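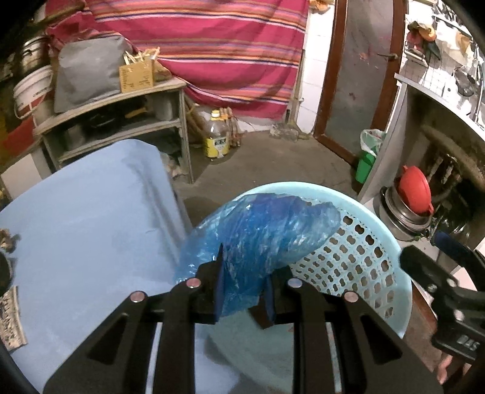

Soggy bottom on a leek and potato pie
Posted in: Pies and Pastry

marrowfat_mo
Third go at the Cladberg leek pie and the base is still grey. I bake it at 200 for 30 minutes, top goes lovely, underneath is wallpaper paste. I used 500 g of leeks and the same of potatoes. What am I doing wrong?

TullioV
Are you salting the leeks and squeezing them? Mine give up half a mug of water. Then fry them slowly in butter until they stop hissing, and let them go cold before they go anywhere near pastry.

gerncombe_gran
Squeezing leeks is for people with too much time. Blind bake the base, brush it with egg, done.

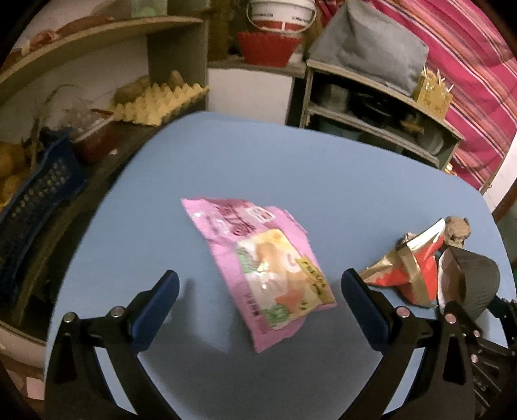
Also put a heavy tray in the oven while it warms up and stand the tin on that. I've made this pie every May for the Gerncombe fair and have yet to be arrested.

TullioV
Blind baking a pie with a lid is a lot of faff, and the lid never sticks to the cooked edge. You end up with a hat.

gerncombe_gran
Mine sticks. Perhaps it likes me.

marrowfat_mo
What sort of tin, though? I've been using a thick china dish that was a wedding present, from someone who I now suspect didn't care for us.

dankwa_dan
There's your trouble. China takes an age to heat up. Get a thin metal one. And slice the potatoes thinner than you think, parboiled, patted dry.

TullioV
Agree about the tin. Don't agree about parboiling, they go to mush.

marrowfat_mo
Right. Metal tin, hot tray, leeks squeezed. Not blind baking, sorry Gran. Will report back.

gerncombe_gran
I'll keep a spoon ready for you.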